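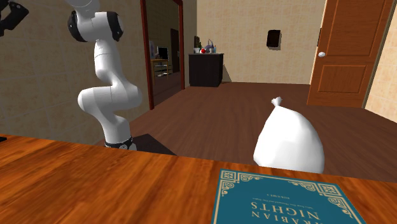
Tischplatte nach der dritten Schicht, rechts das Buch mit dem türkisfarbenen Einband

kernholz_23
Thema: Hartwachsöl auf alter Tischplatte, Glanzgrad zu hoch
Erstellt: 2. Nov. 2022

Moin zusammen,
Platte im September abgeschliffen (80/120/180), danach dreimal Zuvholm Öl seidenmatt mit dem Pad aufgetragen. Zwischen den Schichten jeweils 23 Stunden Trockenzeit. Ergebnis ist deutlich glänzender als erwartet, die Maserung kommt kräftig, der Grundton ist mir zu orange. Wie bekomme ich den Glanz runter, ohne alles wieder abzuschleifen?

spanlos
Drei Schichten sind bei 180er Schliff zu viel. Zwei dünne reichen. Was nach 20 Minuten noch auf der Oberfläche steht, muss komplett abgenommen werden, sonst baut sich ein Film auf. Hast du das Öl vorher aufgerührt? Die Mattierungsmittel setzen sich am Boden ab.

kernholz_23
Geschüttelt, nicht gerührt. Gebinde stand vorher 7 Monate im Keller.

spanlos
Dann ist das die Ursache. Schütteln reicht nach der Lagerzeit nicht. Mit dem Holzstab vom Boden her aufrühren, mindestens 6 Minuten.

Leimfuge
Sehe ich anders. Abgesetztes Mattierungsmittel erklärt den Glanz, aber nicht den Farbton. Das Orange kommt vom Öl selbst, Leinölanteil feuert an. Mit Werngate Natur pigmentiert wäre das heller geblieben. Nachträglich hilft da nur Schleifen.

spanlos
Nach dem Farbton hat er am Ende gar nicht gefragt. Glanz runter: graues Vlies, in Faserrichtung, wenig Druck, absaugen, dann eine hauchdünne Schicht aus frisch aufgerührtem Gebinde.

hobelbank_sued
Vlies erst nach vollständiger Aushärtung, sonst schmiert es. Im Datenblatt stehen bei den meisten Ölen zwei bis drei Wochen. Und bitte keine Stahlwolle, falls Eiche – gibt schwarze Flecken, sobald Feuchtigkeit dazukommt.

Leimfuge
Zwei Wochen halte ich für übertrieben. Bei 20 Grad und normaler Luftfeuchte habe ich nach 7 Tagen geschliffen, ohne Probleme.

hobelbank_sued
Hängt von der Schichtdicke ab. Bei drei satten Schichten würde ich mich darauf nicht verlassen.

kernholz_23
Danke. Ich teste das Vlies erst an der Unterseite, die ist gleich behandelt. Vollflächig dann Ende des Monats. Öllappen liegen übrigens ausgebreitet draußen, bevor jemand fragt.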